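Thread: I am turning the spare room back into a room. It has been a storage unit with a window for two winters and my sister-in-law is coming in June.

1/ Inventory of the room as of this morning: one bed, one other bed, an office chair, boxes, boxes containing smaller boxes, and a set of shelves I bought to solve the boxes. The shelves are full of bags. The bags are full of bags.

2/ The plan was to start at the door and work in. I started at the door. I found a Zeltwood catalog from the year we moved in and read it standing up for 27 minutes. I now have opinions about sideboards.

3/ Danuta Malinowski (the sister-in-law, retired from hotel housekeeping, can fold a fitted sheet into something you could mail) has offered advice by phone. The advice is "take everything off the bed first." I told her I was building up to it.

4/ Took everything off the bed. Everything is now in the hallway. The hallway was fine before this.

5/ For the record, the everything included: winter coats, a fan, a yoga mat with the label still on, three lamps' worth of lampshade and no lamps, and the instruction booklet for the bed.

6/ The bed is a Desteretti. If you've never put one together, it comes with 52 screws and a drawing of a calm man. I had 4 screws left over and have slept in the other room ever since.

7/ A few people asked why there are two beds in there. There are two beds in there because one was a bargain and the other one was delivered before I remembered the bargain. Next question.

8/ Lunch. Ate it in the hallway, on a coat.

9/ Back at it. You know how a bare mattress looks huge and hopeful, and then you put down one thing, just for a second, while you deal with something else? I'd like to report on how that went.

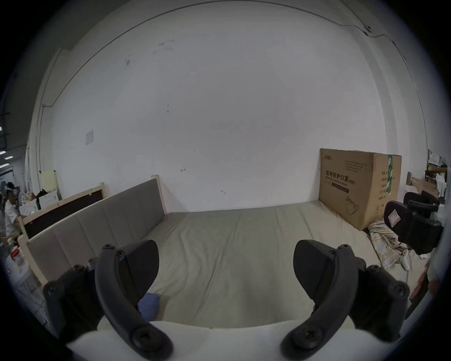 One N95 box, one plaid thing, one blue thing, one cable. Bed technically cleared.

10/ The mask box. It's a big box. It has been moved from the closet to the floor to the bed, and at each stop I've told myself I'd check what's in it. I'm fairly sure it stopped being about masks some time ago. It has the weight of a box with a blender in it.

11/ Opened it. Blender. Also a bag of curtain hooks, which explains the curtains.

12/ The plaid cloth is going in the wash before anyone asks it any questions. I've been calling it "the blanket" in my head and I haven't unfolded it far enough to defend that. It may be a tablecloth. It may be very large pajamas.

13/ The white cable fits nothing. I've tried it on everything I own that has a hole. Into the cable drawer it goes, to be with its people.

14/ Danuta again. She wants to know if I've vacuumed the mattress. I said which one. There was a long silence and then she said "both" in a voice I imagine she used on trainees.

15/ Vacuumed both. Pulled the gray headboard side away from the wall to get behind it and found a Kisamow tote, a spoon, and a birthday card I'd bought for my friend Đào and then accused the post office of losing. Đào, if you're reading this, happy birthday, and I'd like to withdraw some remarks about your mail carrier.

16/ By the way, vertical padded panels on a headboard look lovely in a showroom. In a house they're a row of little valleys for dust. The brush attachment does the job if you go top to bottom. Side to side just relocates it to the next valley.

17/ Office chair update: the chair stays. I know a guest room doesn't need an office chair. But it's the only seat in the place, and the alternative is Danuta sitting on the bed to put her socks on and noticing the corners.

18/ 6 p.m. and the cardboard has peaked. I flattened what I could and stacked the rest by size, and it does look better, in the way a parking lot looks better with lines. Recycling takes it tied in bundles. I own string. I saw the string this morning. I believe it's in the hallway.

19/ Now the shelves. I pulled every bag out, put the good ones inside the best one, and was left with a pile I'd describe as "bags other people gave me wine in." I don't know what the accepted number is for a household. I kept the ones with handles.

20/ Somebody replied asking whether I've considered under-bed storage. I have considered it. Under the bed is where the suitcases live, and inside the suitcases is where the summer clothes live, and I'd prefer we all leave it there.

21/ Sheets on! They're the wrong sheets. They're for the other other bed, the one I sleep in, and they come up short at one corner. I've put the pillow on that corner. The pillow is now at the foot of the bed. Thinking.

22/ Found the right sheets. They were in the hallway, under the coat I had lunch on.

23/ The blue folded thing from the photo is still folded and still unidentified. It was the neatest object in the room all day and I don't want to ruin that for it. It's on the shelf next to the curtain hooks.

24/ Told Danuta the room's done. She asked for a picture. I said the light was bad. She said it's a room, put the light on.

25/ Okay, going to rehang the curtains, then the hallway. If anyone within walking distance wants a blender, it comes with a very sturdy box.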